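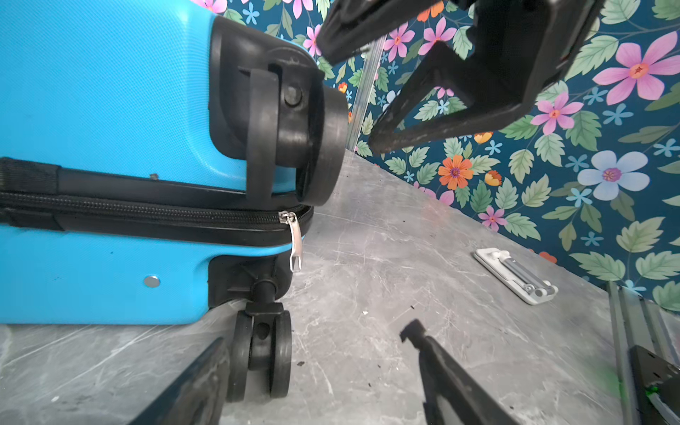
Pilling on viscose-blend trousers after a few wears

Forum: Clothes and outfits > Fabric and care
Started by mpotts_c

mpotts_c
I bought two pairs of the Resari wide-leg trousers in July, one black, one olive. Label says 70% viscose, 25% polyamide, 5% elastane. The black pair has pilled badly on the inner thigh and slightly at the seat after six wears and two washes. The olive pair has had the same number of wears and is fine apart from one patch under where my bag rubs.

Both washed at 30, inside out, 700 spin, no tumble dryer. Same detergent. Is this a dye difference, a batch difference, or have I done something to the black ones?

Charmaine

inese_k
Check the care label on both for the factory code, usually the small line of digits under the composition. Shops often have the same style made in more than one place and the yarn isn't always identical. I had two Menarard skirts like this, bought together, different codes, and the lining was different too.

Pilling at the inner thigh is abrasion. Short fibres work loose, tangle, and the polyamide holds the ball on instead of letting it drop off. A pure viscose would pill and shed. The blend pills and keeps it.

reshb
700 is too high for viscose. It is weak when wet and that is when the damage is done. I use 400 and hang them by the waistband.

inese_k
Spin speed affects creasing and stretching more than pilling. In the spin the clothes are pressed against the drum and hardly moving over each other. The tumbling part of the wash is where they rub. Shorter cycle and a fuller rinse would do more than dropping the spin.

reshb
I don't agree. Mine stopped pilling when I changed the spin and I changed nothing else.

inese_k
Same trousers?

reshb
Same brand, different pair. The first pair went to the charity shop.

inese_k
Then you changed the trousers as well.

khanyi_m
Black dye can matter. Dark shades generally spend longer in the dye bath and get more handling before they are cut, so the surface can start out a bit hairier. Also you see pale lint on black and not on olive, so some of what looks like pilling may be fluff from other washing. Run a strip of tape over it. If it lifts, it's lint. If it stays put, it's pills.

mpotts_c
Tape test done. Some lint came off the seat. Inner thigh is all pills, firmly attached.

Codes are different. Black ends in 22, olive ends in 50. So inese_k seems to be right about that part.

mayuree_s
For getting them off: battery fabric shaver, lowest setting, trousers laid on a hard surface with the leg pulled taut. Don't shave over the seam allowance, it sits higher and the blade will catch it. I put a hole in a Baloyi jumper that way. A pumice type comb is too harsh for anything with elastane in it.

Expect them to pill again once or twice, then slow down when the loose fibre has gone.

khanyi_m
Agree on the shaver, disagree that it always slows down. On a tightly spun yarn yes. On a cheap soft one there is always more loose fibre and you end up with a thin patch. I'd shave once, wear them three or four times, and look again. If it's just as bad, return them.

reshb
Will they take them back after washing?

mayuree_s
Depends on the shop. You would be claiming a fault, not changing your mind, so having washed them according to the label shouldn't count against you. Photograph the area before you shave it and photograph the label. Keep the olive pair to show as a comparison.

mpotts_c
Good point about photographing first. I have the receipt. Will ask in the shop before I shave anything.

Does enzyme detergent help? I've seen it suggested.

inese_k
Cellulase takes the surface fuzz off cotton and viscose. It does nothing to polyamide, and many colour detergents don't list which enzymes they use beyond the word "enzymes". Curnus liquid made no visible difference to my viscose tops over a summer. It won't remove pills that are already there.

mpotts_c
Update, 2018-09-01. Shop looked at both pairs and exchanged the black for another black. I asked to see the labels first and picked one with the same ending as the olive. Will be washing it on the short cycle, and at 400 as well, to keep both sides happy.

reshb
Then we won't know which one it was.

mpotts_c
No, but I'll have trousers.

khanyi_m
Please post after six wears. I have the navy in my basket and haven't ordered yet.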